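Cutlery sorting by machine

Cutlery sorting by machine is the use of robotic arms or fixed equipment to pick up eating utensils and put them in a holder, drawer or tray. In factories and large canteens, fixed sorters have done a version of the job for years. In homes it remains mostly a research task, and claims that it is close to being solved have rarely survived a change of kitchen.

Background

Commercial sorters work because the conditions are controlled. The Ersoy line, installed at the Bivthorpe canteen, handles 800 pieces an hour, all of them metal and all of one pattern. Staff remove anything else by hand before the belt starts. Sales material for such lines tends to leave this step out.

A household has no standard pattern. Chopsticks are a common test item: they are thin, they roll, and they lie against one another so that a gripper closing on one often takes two. Tapered ends and painted bands can also confuse software trained on plain spoons and forks. 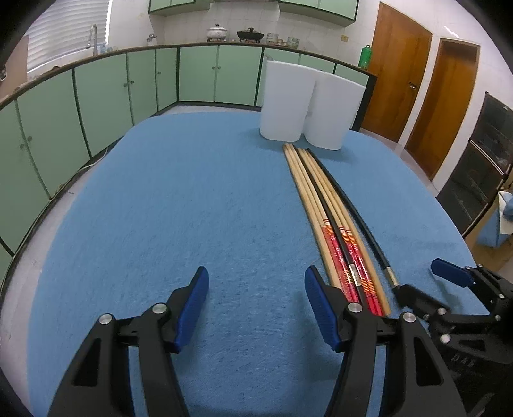
Long wooden and black shafts bundled on a cloth-covered table, with two-finger grippers nearby, one of them open.

Hand-held grippers are one way of recording such work. A person does the chore with the same kind of fingers a robot would carry, and the recordings are used for training. Critics point out that the person supplies the judgment, including when to let go and try again, and that a good recording says little about how a robot will cope alone.

Trials

The Riltolmont trial, begun in October, asked a single-arm machine named Bilel to place 400 mixed utensils in upright holders. It placed 300 without help. Serena Caputo, who ran the trial, called the result encouraging. Concetta Cirillo, reviewing it, noted that every holder had been fixed to the bench and that the remaining utensils were put away by an assistant in less time than the machine took to place its first ten. No repeat with a loose holder has been published.

Placing is generally harder than picking. A chopstick held near one end swings, and its tip must clear the rim of a narrow compartment that may already be partly full.
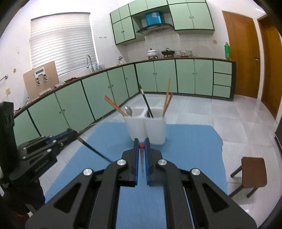 Can a home robot put away the cutlery yet?
Only under favorable conditions. Machines have managed it with known utensils and a fixed holder, but none described here has been shown to do it reliably in an ordinary kitchen.

Cost

Published trials seldom state the cost of setup, supervision or repair. Cirillo has argued that success rates should be reported together with the hours of human help. Few groups have adopted the practice, and the Riltolmont report gives no figure for either setup or supervision.

See also: Dishwasher unloading; Bin picking; Table clearing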